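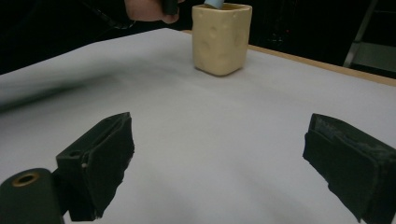 How does a software stack know where a gripper was when it closed?

It estimates the position from camera images and inertial readings, matches that estimate to the finger width recorded at the same moment, and stores the pair on a shared clock. Most of the difficulty is in the words "same moment."

Tracking the Hand Without the Arm

Vomance, September 2019

The software group at Vomance spends most of its time on a problem that rarely appears in a demonstration video. A gripper held by a person has no joint encoders behind it. An industrial arm can report the pose of its tool from the angles of its motors, with a small and well-understood error. A hand-held gripper carries a camera and an inertial unit, and everything a learning system will later need to know about its motion has to be recovered from those two sources.

The recovery is done by a package called Tierney, written at the company's Nondstead office and now used in all of its manipulation work. Tierney takes the raw recordings and produces a trajectory: position, orientation and finger width over time, along with a confidence value for each sample. A second package, Beredov, takes trajectories of that kind and plans motions an arm can carry out. The two were developed separately, and a good part of the past year went into making them agree on what a trajectory is.

Two clocks and an offset

Each recording contains an image stream and an inertial stream. The inertial unit samples at 1000 hertz and stamps each reading as it is taken. The camera stamps each image when the transfer to memory is complete. Between exposure and stamp there is a delay that depends on exposure time, sensor readout and the load on the recorder. In the group's own measurements it reached up to 70 milliseconds.

A delay of that size is harmless while the gripper is still. During a fast approach it moves the estimated pose well off the real one, and the error lies along the direction of travel, where it is easily mistaken for part of the motion. A policy trained on such data learns to close its fingers early or late, and the fault looks like poor grasping skill. Early versions of Tierney treated the delay as a constant to be measured once on the bench. The constant was correct for the bench.

The current version estimates the offset as part of the trajectory. It is added to the state vector next to the inertial biases and is allowed to drift slowly over the recording. The estimate only becomes reliable when the gripper has rotated, as rotation produces image motion and gyroscope signal that can be compared directly. Operators are asked to turn the tool a little on each axis before they begin. If the excitation is too weak, Tierney marks the offset as unobserved and refuses to write the file.

That refusal was contested inside the group. Recordings are expensive in operator time, and the older behavior was to write the file with a warning. Warnings were logged and then ignored by the scripts downstream. The change to a hard stop went in with the August release, together with a command-line flag that restores the old behavior and writes its own name into the file header.

What the tracker has to work with

A white tabletop is a poor surface for visual tracking. It has few corners and almost no texture, and the gradients it does have are mostly shadow. Shadows move with the people and tools that cast them, so a feature that settles on a shadow edge will report motion that did not take place. A dark background behind the table offers little help. The useful structure is confined to the strip of tan wood at the table's edge, the objects placed on top, and whatever equipment stands in the distance with enough light on it to show a line.

There is also the matter of the fingers. They take up a large part of the lower image, they have strong texture from wear, and relative to the camera they hardly move except to open and close. A feature detector left to itself is strongly attracted to them. In the first trials with the wide lens, Tierney concluded with high confidence that the gripper was stationary, and it was correct about the motion of the camera relative to its own fingers.

The remedy is a mask. Tierney keeps a region for each finger, indexed by opening width, and discards any feature inside it. The mask is produced from a short calibration in which the fingers are driven through their full range against a plain background. It has to be remade whenever a pad is replaced. A pad that has begun to fray extends past its original outline, and the mask is therefore dilated by 6 pixels on the inner side, a value chosen by trial and left alone afterward.

Other moving things cannot be masked in advance. A person's hand may reach in, or another tool may work over the same table. These are handled by the outlier test in the filter, which compares each feature's motion with the prediction from the inertial data. Features that disagree are dropped for that update and given a second chance later. The test works well when the static features are in the majority. With a bare table, a single hand close to the lens can hold more trackable points than everything else in view, and the majority changes sides.

For that case the tracker leans on the inertial prediction and lets its uncertainty grow until enough static structure returns. Position error from pure inertial integration grows quickly. The group's rule is that a segment with no accepted visual update for 2 seconds is cut from the file. The pieces on either side are kept as separate trajectories with no claim made about how they connect.
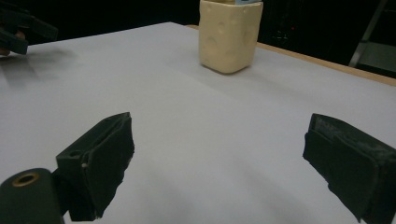
A reader of the August release notes objected to the cutting rule, writing that a demonstration split in the middle of a handoff loses the only part worth learning, and that a rough pose with an honest covariance "is still a measurement and should be left in." The same comment asked for the raw inertial data to be shipped alongside the trajectory so that anyone who disagreed with the filter could run a different one.

The second request has been granted. Tierney files now carry the raw streams in a separate block, at a moderate cost in disk space. The first is still open. The covariance reported during a visual dropout depends on the noise model for the inertial unit, and that model is least trustworthy under the vibration and contact that tend to occur in a handoff. The group's position is that a large covariance with the wrong shape does more damage in training than a gap. It has not published a comparison that would settle the point.

From trajectory to motion

Beredov inherits whatever Tierney writes. Its task is to turn a demonstrated tool path into joint motion for an arm with limits on reach, speed and acceleration. A human wrist is not bound by those limits in the same way, and many demonstrated paths pass close to configurations an arm cannot hold.

The planner works in stages. A feasibility pass solves inverse kinematics along the path and marks the samples where no solution exists within tolerance. A second pass moves the arm's base placement, in software, to find a position from which the marked samples are fewest. What remains is handed to an optimizer that may bend the path, with a cost on deviation weighted by distance to the nearest contact event. Far from contact, the optimizer is given considerable freedom. Near it, the path is almost rigid.

Contact events are inferred from finger width and its rate of change. This was the main source of disagreement between the two packages. Tierney reported width as the distance between the finger mounts. Beredov read it as the distance between pad faces. With hard pads the two differ by a constant. With soft pads they differ by an amount that depends on grip force, and a soft object adds its own compression. The planner placed contact late in a consistent way, and for several weeks the error was attributed to the time offset, which had the same sign.

Both packages now use mount distance, and the pad model has been moved into Beredov as a configuration file. The file lists pad thickness and stiffness for each type of finger. Wear is not modeled. An operator who replaces a pad is expected to edit the entry, and the group concedes that the entry is frequently out of date.

Tools around the tools

A large share of the code in the repository belongs to neither package. There is a viewer that replays a trajectory over the recorded images and draws the accepted and rejected features in different colors. There is a comparison script that runs two versions of Tierney on the same recording and prints the samples where they differ by more than the reported uncertainty. It runs overnight on a fixed set of recordings, and a change that alters the output is held until someone has looked at the differences and signed for them.

The fixed set has a known weakness. Most of it was recorded over textured tables in good light, from a time when the group avoided difficult surfaces. White tabletops with dark surroundings are thinly represented, and a regression that only affects them can pass. Replacing the set would break comparison with older results, so new recordings are being added under a separate label and reported in a separate column.

The next planned change concerns relocalization. When a segment is cut, Tierney starts the following one with a fresh origin. If enough of the table edge and the background is visible in both, the two origins could be tied together after the fact by matching features across the gap. A prototype does this offline. It fails on repeated structure, such as parallel bars in a metal stand, where it can lock onto the wrong bar and report a small residual. The prototype remains on a branch, and the release version continues to leave the gaps unjoined.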